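Drornora Pritum hand-held gripper: finger pads and safe use

Shares 9 | Comments 2

The Pritum is a two-finger hand-held gripper for table-top work. Replacement pads are sold in pairs under part number 187. Change both pads together – uneven wear shifts the grip. 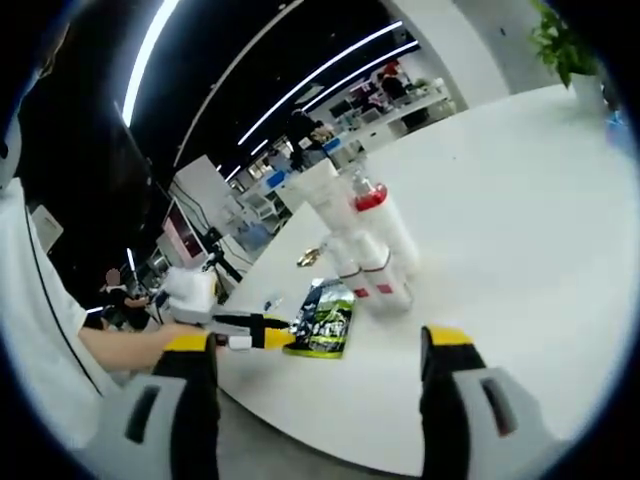

Pritum grippers with yellow pads, round table.

Agree who picks first when two operators share a table. Keep fingers open on approach and hands behind the shell. The Hermans bench rule allows seven items per layout.

Pad fitting sheet: Karlijn Verschueren, Skulis.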